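Equipment Planning Assistant (fixed term) + call for trial users – Robot Arm Purchase, Junddale

Two things on one page, sorry, we are short of time. A paid post and a call for people to sit in on trials. Read whichever bit is for you.
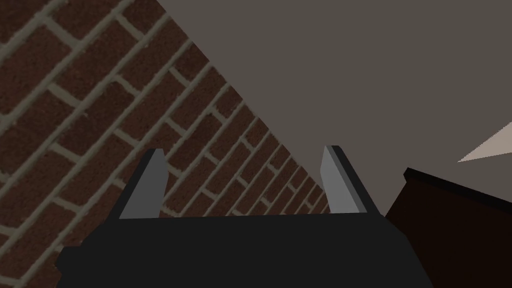
We have money to buy arms this year and not enough hands to plan it properly. Up to 8 arms, fewer if the grippers eat the budget, and they might. Need someone who can sit with quotes, read the small print, ring suppliers back, and keep one spreadsheet that everybody believes. At present there are several and they don't agree.

THE POST

Title: Equipment Planning Assistant
Where: Junddale workshop, with days at the Furkness site when deliveries or visits need it
Length: 14 weeks, may be extended if the second order goes ahead
Hours: full time preferred, part time considered, say which
Reports to: Constanza Núñez (purchasing)
Works with: Khôi Phan (simulation), Ngọc Trương (workshop and safety)

What you'd be doing

Getting quotes for arms, grippers, mounts, controllers, guarding and spares. Putting them side by side on the same terms. Delivery, training and service visits must be in there, last year they were left out and we had to go back and ask for more.

Working with Khôi's simulated rooms to check reach and clearance before we order. He has a parallel gripper model running in a few room layouts now, walls and furniture in, and wants somebody to write down what each test tells us about sizes. You don't build the rooms. You do need to ask him the same question until you get a number.

Keeping the parts list up to date. Spare fingers, pads, cables, fixings. All of it dull and all of it wanted.

Drafting the running cost sheet for 3 years. Service, software licences, power, replacement grippers, insurance. Constanza has a template, it needs work.

Booking supplier visits and writing a short note after each one. One page, no more.

Checking floor plans against what is really on the floor. Cabinets move. Benches move. Bring a tape measure.

What we need from you

- You can use a spreadsheet properly, and explain your formulas to someone who cant
- You have bought things for a workshop, lab, school, kitchen, theatre, whatever, and had to account for the spend
- Clear on the phone
- You'll say when a quote looks wrong
- Able to travel between the two sites (van goes most mornings, fare paid if you miss it)

Handy but not needed

- Any time spent around arms or grippers, real or simulated
- Reading technical drawings
- Vietnamese or Spanish, as two of our suppliers would rather write in one of those

No degree asked for. No coding test. There is a short task at interview – two made-up quotes for the same arm, you tell us which you'd take and what you would ask first. Half an hour, calculators fine.

Pay is on the workshop scale, grade on request, please do ask before applying if it matters to you. Paid monthly. Leave is pro rata.

THE CALL FOR TRIAL USERS

Seperate from the post. We want people who don't work with robots to come and try gripper options in simulation before we put money down. You sit at a screen, move the arm with a hand controller, try to pick things up in different rooms, then tell us which gripper you got on with. Lợi Quan runs the sessions and will show you the controls.

We're choosing between a wide two finger gripper and a narrower one, and possibly a third type from Skovix if the loan unit gets here. Wide one costs more and needs more room to turn near a wall or a cupboard. Whether it's worth it is what the sessions are for.

Who: anyone over 18, no experience. Left-handers very welcome, we had hardly any in March.
How long: one session, up to 45 minutes, breaks when you like
Where: Junddale, ground floor, step-free
Paid: shopping voucher, plus bus fare

Some people feel queasy after a while with the moving view. If that's you with games or in the back of a car, tell Lợi first. You can stop whenever, voucher still yours.

What we keep: your scores, your comments, age band. No names on the results. You can ask for yours to be taken out until the report is written.

MONEY, since people ask

The arms are paid for from this year's equipment budget. Guarding and floor work come from buildings. Training is still being argued over. One gripper quote came in at 1,065 per unit before fingers and the next one wouldn't give a unit price at all, which gives you an idea of the job.

Orders can't go in until the cost sheet is signed by Toàn Tạ, so the first few weeks will be busy. After that it calms down a bit, then deliveries start and it doesn't.

HOW TO APPLY

For the post: CV, two pages at most, and a few lines on something you bought for a team and what you'd do differently. Send to Constanza Núñez, purchasing office, Junddale. Put PLANNING in the subject line or it goes in with the invoices.

For the trials: message Lợi Quan with mornings or afternoons, and left or right handed. That's all we need.

Closing date for both: May 15, 2022. Interviews at Junddale, the week after. If you need a different format, a later slot or a call instead of a visit, say so in your message and we'll sort it.

Questions about the simulation side to Khôi Phan. Questions on access or safety to Ngọc Trương. Agencies, no thank you.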